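Section 4: Making your first print with the Nurner etching press

Your press is bolted down and level, so now comes the best part! Copper etching is how painters and printmakers have made pictures in multiples for centuries, and a tabletop press like the Nurner gives you the same deep blacks and soft greys at home. Set aside a whole afternoon and enjoy it.

Before you start
Soak your paper in clean water for 20 minutes, then blot it between towels. It should feel cool and limp, with no shine on the surface. We love Skidton cotton rag for this, but any heavy printmaking paper will do.

Caution: keep fingers, sleeves and loose hair well away from the roller whenever the bed is moving.
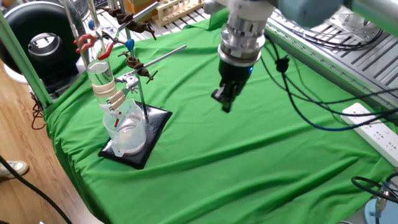
Can I print from a zinc plate on this press?
Zinc works beautifully, and so do copper, steel and card. Just reset the pressure each time you change to a plate of a different thickness.

Inking the plate
1. Bevel the plate edges with a file to 45 degrees. Sharp edges cut blankets.
2. Warm the plate gently and spread Tisen intaglio black over it with a piece of card, pushing the ink right down into the lines.
3. Wipe with a ball of stiff muslin in light circles. Stop while there is still a faint film of ink, or your sky will come out stark white (fine for a snow scene, less so for dusk).
4. Clean the bevels with a rag.

Note: the lines should look crisp and dark against the metal. If they look grey, you have wiped too hard, so ink up again.

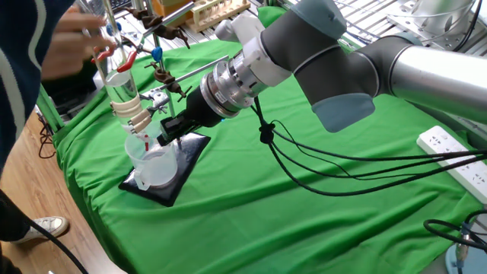 Photo: Sandhu

Setting the pressure
5. Lay the plate face up on the bed, with a sheet of tissue beneath it.
6. Place the damp paper on top, then the thin blanket, then the thick one.
7. Turn both pressure screws down evenly, a quarter turn at a time, until the handle takes a firm push.

Caution: never force the handle. If it sticks, wind back, raise both screws and try again.

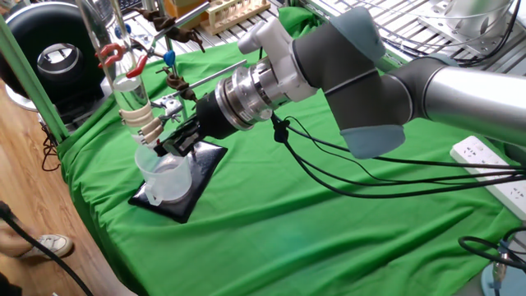
Pulling the print
8. Turn the handle slowly and steadily until the plate is clear of the roller. Stopping halfway leaves a line across the picture.
9. Fold back the blankets and lift the paper by two corners. What a moment this is!
10. Dry the print flat between boards for 4 days, changing the blotters daily.

The press bed takes plates up to 59 cm long. Sign and number your prints in pencil, below the plate mark.

Guide revised Friday, September 1, 2023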